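Category: Help Desk > Home Network > Solved

Printer drops off the network after every router restart

Opened: Jul 20, 2024
Status: solved, leaving it open for comments

Okay, I finally cracked this one and I'm so pleased I have to write it all down!

Setup: Bulteck laser printer on Wi-Fi, Govunia router in the hallway, two laptops and a phone. Ever since I swapped routers in April, the printer would work fine until the router restarted, and then both laptops would call it "offline" even though its own screen said "connected."

What I tried first:

- Turned the printer off and on. Fixed it once, never again.
- Removed and re-added the printer on the older laptop. It printed one page and then sulked.
- Updated the firmware. That took about 15 minutes and changed nothing, but the menus are much nicer now.
- Moved the printer closer to the router. Same error with full bars.

Then I printed the network page from the printer's own menu (a great little page, try it) and compared it with the port settings on the laptop. The addresses didn't match! The router was handing the printer a new address after each restart, and the laptops kept knocking at the old one.

The fix:

Log in to the router, open the list of connected devices, find the printer and choose "reserve address." Save, then restart the printer so it picks up the reserved address. On each laptop, go into the printer's port settings and type that same address in. The phone found the printer by itself.

I've restarted the router over and over since then and every test page came through — including an 850-page file I queued by mistake and had to cancel in a hurry.

One thing is still open. Scanning to a folder works from the newer laptop, but the older one asks for a password I never set.

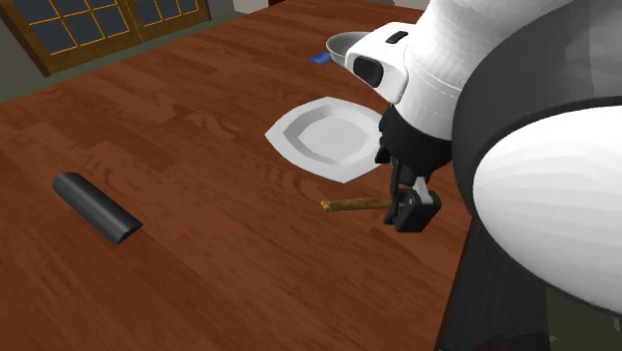 I suspect it's the sharing settings, so my next step is to make a separate local account with a password just for scans and point the printer at that. If you've done this with a Bulteck, please post which login format it wanted — with or without the computer name in front. I'd love to get this last piece going!

Recent tickets
Gökçe keyboard types double letters
Vunasport watch won't sync after phone update
Govunia router: guest network missing
Bulteck toner warning won't clear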